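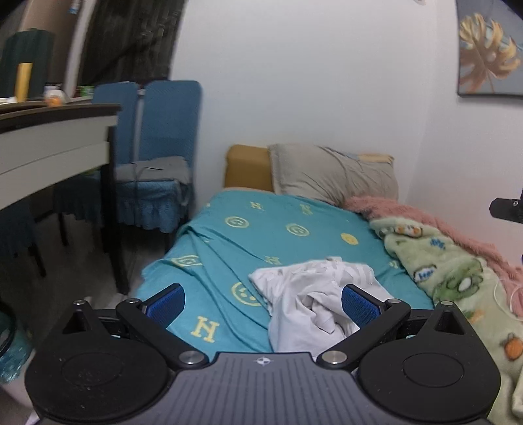
Simard hand unit over the bed, fingers wide open.

Subject: Re: [soft-grasp] Simard width reading sticks near closed – FOUND IT (long)

Hi all,

Back with good news on the sticking width reading, and I'm happy to say it's a cheap fix once you know where to look! I'm quoting the Revville message in full because a few people joined the list since then and the archive search is still broken.

Revville bench wrote:

> Has anyone else seen the logged finger width on the Simard stop moving
> before the fingers do? We use the hand unit for bedroom pickup work,
> mostly clothes and towels. In the Lerkbridge viewer the width trace
> comes down nicely as you squeeze, then goes flat at 5 mm and stays
> there, even with the pads pressed together on nothing. When you let go
> the trace sits flat a moment longer and then jumps.
>
> It doesn't do it every time. Hard objects look fine, which is why it
> took us so long to notice. Thin cloth is where it hurts, because 5 mm
> is a believable number for a bunch of fabric and the software takes it
> as a good grasp. We trained on a batch of these and the arm now closes
> on air, lifts, and goes off to the hamper with nothing in its fingers.
> Very proud of itself.
>
> Already tried: new battery, new cable, reflashing, zeroing with the
> fingers shut, zeroing with the fingers open. Zeroing helps for a bit
> and then it comes back. The other unit in our cupboard is fine so far.
>
> Is this the sensor or the software? We would like to know before we
> send the thing away and lose it for weeks.

It's neither! Well, it's a bit of the software too, I'll get to that.

First, we have the same fault. I read that message and thought "poor Revville", and then I went and pulled our own November batch, which I had been telling everyone was our cleanest yet. Same flat line, same 5 mm, same jump on release. It had been sitting in there the whole time and our check script had passed all of it. The script only looks for missing samples, and a stuck value is a perfectly healthy sample as far as it's concerned.

Our set was planned as 1000 pickups with the same hand unit. I went through the traces in Lerkbridge with the playback slowed right down and a big pot of coffee, and the first bad one is number 901. Everything up to there has a smooth curve all the way to closed. From 901 on it comes and goes, with bad ones more common toward the end. So whatever it is, it arrives with use, and it arrives fairly suddenly.

Then I did what I should have done at the start and sat down with the unit on the bed setup and squeezed it, slowly, over and over, with one eye on the fingers and one on the live number.

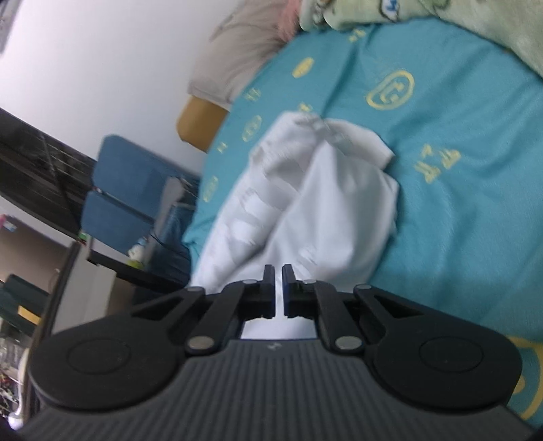
Fingers close together at the white cloth, with a narrow gap between them.

This part of the travel is where all the trouble lives. From wide open down to about where the pads start to meet the cloth, the number follows the hand beautifully. In the last little stretch the fingers keep coming and the number doesn't. Do it with a hard block and you never get into that stretch at all, so of course Revville saw nothing wrong with hard objects. It fits so well!

WHAT IT IS

The Shakya sensor in our unit reads the turn of a small magnet carrier inside the body. The carrier is a push fit on its shaft with one tiny grub screw to keep it honest. Ours had backed off. With the screw loose, the carrier turns with the shaft as long as nothing resists it, and near the closed end something does: the sensor lead is tucked in beside it, and the carrier comes round and leans on the lead. The shaft goes on turning, the carrier stops, the number stops with it. On release the carrier hangs there until the friction catches and then it hops. Flat line and jump, exactly as in the quoted message.

It also explains why zeroing helps for a while. Each slip leaves the carrier in a slightly different place on the shaft, so you zero out the slip you already have and then it makes a new one.

I did check the outside first. All the pivot pins in the linkage were snug and the pads were fine. No amount of looking at the fingers will show you this one, you have to open the body.

THE FIX

Power off and unplug. I mean it, see the safety bit further down.

Take off the ribbed cover and move the lead away from the carrier. On ours it wanted to spring back, so I put a small tie on it.

Back the grub screw all the way out, clean it, put on a drop of medium threadlocker and run it in. Snug, then a hair more. The carrier is soft and I can tell you from experience that it will crack if you go at it like a wheel nut. (Ours has a hairline now. It's holding. I've ordered another.)

Let it cure overnight before you zero. I zeroed after dinner and had to do it again at 7 in the morning.

Zero with the pads just touching, then cycle it slowly with the trace on screen. You want to see the number arrive at the bottom together with the fingers, and leave the bottom together with them too. The release is the better test of the 2, as a slightly draggy carrier can look all right on the way in.

THE SAFETY PART

Please read this even if you skipped the rest. While chasing this I had a finger between a link arm and the housing with the other hand on the trigger, looking at the screen. It closed on me. No real harm, a blood blister and some language, but those arms come in with a lot of leverage near the closed end and the gap there goes from roomy to nothing very quickly. With the body open it's worse because you naturally want to poke the carrier while it moves. Use a wooden stick for poking. If you have new people collecting, show them where the arms fold in before you hand it over.

The more serious version is on the arm side. Our robot uses the width as its "have I got it" signal, same as Revville's. It also uses it as "may I squeeze harder". With a width stuck at 5 mm the controller believes there's still something between the pads and keeps adding force. On cloth or on air, that's only wasted current. I don't want to think about it with somebody's hand in there. We've now capped the closing force in the drive itself, where no bad reading can talk it out of it, and I'd urge everyone running a learned policy from hand-unit data to do the same tonight. It's one line in the settings.

THE SOFTWARE BIT

Lerkbridge has a smoothing option on the width channel and it's on by default. With it on, the jump on release is rounded off into a nice little ramp that looks like a person letting go gently. Turn it off for checking! I had been admiring those gentle releases for weeks. The raw channel is still saved, so nothing is lost, you just have to ask for it.

I've written a small check that flags any pickup where the width holds perfectly still while the fingertips in the video are still moving. It is crude and it complains about slow operators, but it caught every bad trace I had marked by hand. I'll tidy it up and put it in the list's shared folder. If you want the ugly version now, write to me off list.

WHAT WE'RE DOING WITH THE DATA

Everything before 901 stays. From 901 up I'm pulling the width channel and keeping the video, at least until we decide. There was talk here of reconstructing the width from the fingertips in the picture, and for wide open frames that works really well. Close to shut on bunched white fabric I don't trust it yet – the cloth gets in among the fingers and half the time it's blurred as well. If anybody has managed this on light-colored cloth I would love to hear how. We may simply collect that stretch again, it's a pleasant enough job and the new traces look gorgeous.

To Revville: please open up your second unit too, the one in the cupboard. If it's had less use I'd bet the screw is just starting to go. And could you say which way your lead is routed, over the carrier or beside it? Ours is beside. If yours goes over the top and still does this, then I've got part of the story wrong and I want to know.

Also, has anyone got the torque figure for that grub screw? I've written to Shakya and will post whatever comes back.

Thanks for raising it, really. We'd have trained on the whole lot.

Cheers from the laundry corner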